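Keep the Blurry Ones

Most arguments about training data for manipulation are arguments about volume. Tultach, where I set up collection tasks, had the same one last spring, and the figure that came out of it was 900 demonstrations per task. I think the figure was a mistake, and I said so then. A sorting task recorded 900 times from one tidy starting layout teaches one layout.

The first thing to go under a quota is the awkward recording. Our old filter scored wrist frames for sharpness and dropped any episode that fell below the limit. Sharpness drops when the arm or the object moves, so the filter was removing motion from a data set about motion.

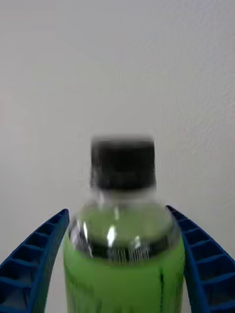

Wrist view, green-label bottle between the fingers. The blur is strongest near the cap.

Tâm Hồ argued for the filter on the grounds that a policy trained on poor frames will learn poor features. That is a fair concern for a classifier. A policy has to act on whatever its own camera delivers, and at working speed the camera delivers smear. We turned the filter off in March and I would not turn it back on.

My second complaint is about resets. Tape on the table is useful for putting the bins back where they belong. It becomes harmful when operators start placing the objects by it as well, and under time pressure they do. 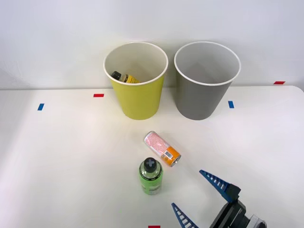 Clear plastic and shiny rims belong in the object set for the same reason. They give depth sensors trouble, and a set made only of matte boxes hides that trouble until deployment.

Milovan Obradović has proposed 200 episodes per task, with a new object arrangement for each and a written note on any failed grasp. It costs more operator time per episode. I would take it over the 900, and I would spend the hours saved on 3 more tasks.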